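Zaltden Hand-Held Gripper Pair, Model 503
Supplied by Bastier Equipment
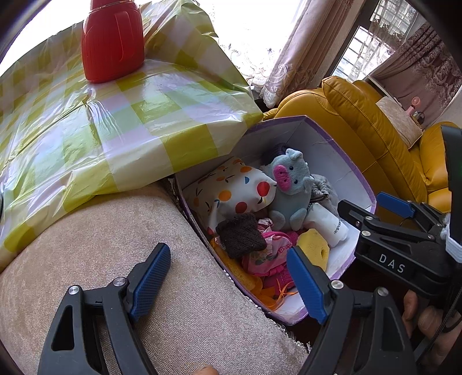 The gripper pair at a storage box of soft household items. Both jaws of the nearer gripper end in blue pads.

The Model 503 is a hand-held gripper set for organizations that record everyday manual tasks for use in robot training. An operator works with one gripper in each hand, in an ordinary home and at an ordinary pace. Recordings are transferred to the customer's own storage at the end of each session.

Soft goods remain among the more difficult subjects for automated handling. Knitted cloth, padded pouches, sponges and plush toys change shape when held, and a mixed box calls for a different grip at nearly every pick. The Model 503 is offered with this class of work in mind.

Supplied with each set
Left and right grippers
Replacement finger pads, 3 pairs
Carrying case
Operator's handbook, English and French

Optional service
Bastier provides an on-site introduction for new operators, held over one morning. Sites that order the Kwok task plan also receive 50 written household tasks, graded by difficulty.

Care
Finger pads should be wiped with a damp cloth and inspected before each session. Worn pads must be replaced in pairs. Linkage screws are not to be adjusted by the operator.

Ordering
Please quote catalogue number 3428. Orders received before the end of June are shipped from the Illmont warehouse. Enquiries may be directed to Nabila Farouk, Customer Programs.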